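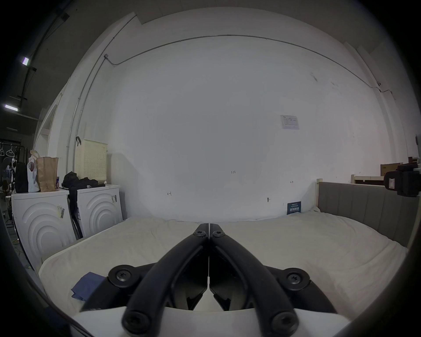 A folded blue cloth on an off-white sheet.

Before the Offer Becomes a Sale: Stepan Didenko on Pre-Purchase Surveys

The Skomska Boat Owners' Association receives more questions about pre-purchase surveys than about any other part of buying a used boat. Members ask who should arrange the survey, what it covers, and how much weight a seller or lender will give to its findings. To answer some of these questions, the Association's member services office met with Stepan Didenko, senior surveyor at the Tkachuk yard in Wirnora. The conversation took place in October, at the start of the haul-out season.

Mr. Didenko has worked on both sides of the trade. He began as a fiberglass repairer and moved to survey work after several years of correcting damage that, in his words, "someone had already been paid to find." Tkachuk carried out 81 pre-purchase surveys in its last full season. Most were on sailing and motor vessels between 28 and 45 feet.

Asked what buyers most often misunderstand, Mr. Didenko pointed to the purpose of the report. "A survey is a statement of condition on the day I was aboard," he said. "Buyers read it as a guarantee, and sellers read it as a list of accusations. I spend a good part of my week on the telephone explaining that the document is neither of those."

He recommends that the buyer engage the surveyor directly and receive the report directly. A report ordered by the seller may be useful background, but the surveyor's duty in that case is owed to the seller, and many insurers will not accept it. The Association gives its members the same advice. The sale agreement should state in writing that the offer depends on a satisfactory survey and sea trial, and should name the date by which the buyer must accept or reject the vessel.

The question of time came up more than once. Tkachuk allows two days for a typical cruising boat, one with the vessel out of the water and one for the interior, systems and sea trial. Mr. Didenko does not favor shortening this. "If the lift is booked for the lunch hour and the boat goes back in straight after, I am looking at a wet hull," he said. "Moisture readings taken then are of very little use. I would prefer that the owner leave her in the slings overnight, or better, on stands."
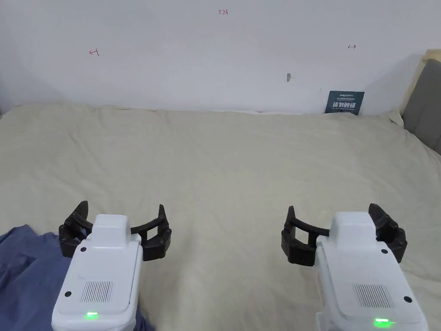
Access to the interior is the second common difficulty. A surveyor may not dismantle a vessel without the owner's permission, and anything that is fixed down, locked or buried under gear will appear in the report as "not inspected." Mr. Didenko asks sellers to clear the lockers, unlock the engine space and strip the berths before he arrives. An owner who makes up the cabin to please the buyer is doing the survey no favors: a wide bed under a cream-beige sheet, wrinkled or smooth, like the one in the picture, says nothing about the state of whatever is underneath it. On a boat, that may be a water tank, a battery bank or the inner face of the hull. "I have had to write 'not inspected' against chainplates on account of a mattress," he said. "The buyer then asks for money off, and the seller is offended."

The Association asked which defects he sees most. Wet deck core around poorly bedded fittings came first, followed by aging hoses and hose clamps on through-hull fittings. Electrical work added by successive owners was also high on his list. He described one vessel with seven separate circuits joined to a single unlabeled fuse behind the chart table. The wiring had worked well enough for the owner to be surprised by the finding, and the insurer required that it be replaced before cover could begin.

Engines are treated separately. A general survey includes a visual check of the engine, its mounts and its controls, along with observations made under way. It does not include compression testing or an internal inspection. On any diesel with more than 1000 hours and a thin service record, Mr. Didenko suggests that the buyer bring in an engine mechanic and pay for an oil analysis. "Hours alone do not frighten me," he said. "I would take a high figure with every filter change written down over a low figure and an empty folder."

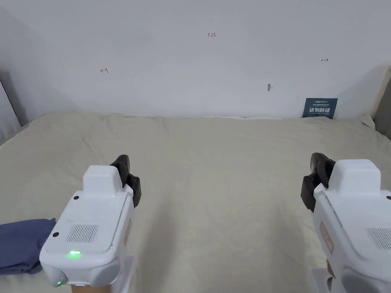 Records, he added, are the one part of a vessel that an owner can improve without spending much. Tkachuk now files its own yard work in Pleltora, a maintenance log that customers may view and print. He has no objection to a paper notebook. What he looks for is a continuous account, with invoices attached, and some sign that faults noted in earlier surveys were dealt with. Gaps are not unusual, particularly where a boat has changed hands. A gap that begins immediately after a grounding will lead to further questions.

On the sea trial, Mr. Didenko was firm that the buyer should attend. The engine should be started from cold, with no earlier warm-up by the broker. The vessel should be run at cruising speed long enough for temperatures to settle, and then for a short period at full throttle. Steering should be worked from lock to lock. On sailing vessels, every sail included in the price should be hoisted if the weather allows. He acknowledged that brokers sometimes find this tedious. "The broker has seen the genoa before," he said. "The person writing the check has not."

Discussion then turned to what should happen once the report is delivered. Tkachuk sorts its recommendations into those that affect safety, those that should be completed within the season, and those that are a matter of upkeep. Mr. Didenko would like to see buyers base their negotiations on the first group. In his experience, sales fail most often when a buyer presents the entire list, including worn varnish and a missing drain plug, and asks for the full cost of every item. A used vessel is priced as a used vessel. The survey should alter that price only where it shows something that neither party had allowed for.

He also cautioned against relying on repair estimates taken from the survey itself. Surveyors in Wirnora do not generally quote for repairs, and Tkachuk does not permit its survey staff to bid on work arising from their own reports. Written estimates should come from a yard that has seen the vessel. Where the acceptance date is close, both parties may sign a short extension – the Association's standard form includes one – and this is preferable to agreeing on a figure in haste.
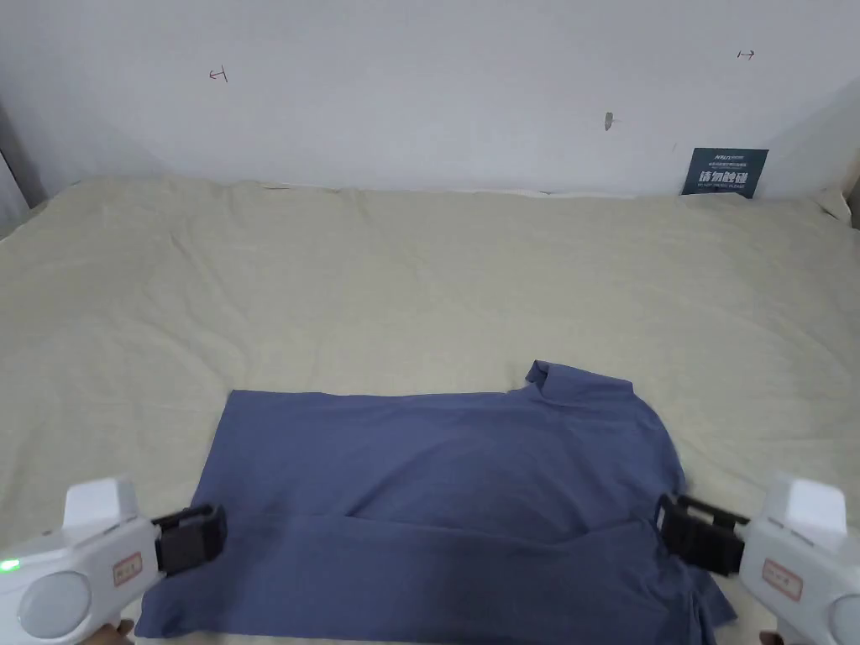
Liam Cheetham, responding to an advance copy of this article, took a different view of the extension. He wrote that in his own purchase the date was moved twice, that storage charges continued throughout, and that the agreement did not say who should bear them. He asked whether the standard form could be made to cover the point.

Mr. Didenko agreed that the concern was a fair one. "The yard bill does not stop while two people think," he said. He suggested that any extension name the party responsible for storage, for a second lift if one is required, and for insurance in the meantime. The Association's member services office has noted the comment and will include a line for these costs when the form is next revised. Until then, members may write the terms in by hand, provided both parties initial the change.

The final subject was the older boat bought at a low price, where the survey fee may look large beside the purchase. Mr. Didenko accepted that a full survey is not always taken in such cases. He would still urge a hull and through-hull inspection on the hard, together with a check of the gas and electrical systems. An insurer may require a full report in any event, and buyers should ask before they sign. Moorings at Skomska are issued only against proof of liability cover, and a vessel that cannot be insured cannot be kept there.

Members who intend to buy over the winter are advised to book early. Tkachuk's lift is reserved for haul-outs on most mornings until the end of November, and survey lifts are generally scheduled after 2 p.m. The standard sale agreement and the sea trial checklist are available from the member services office on request.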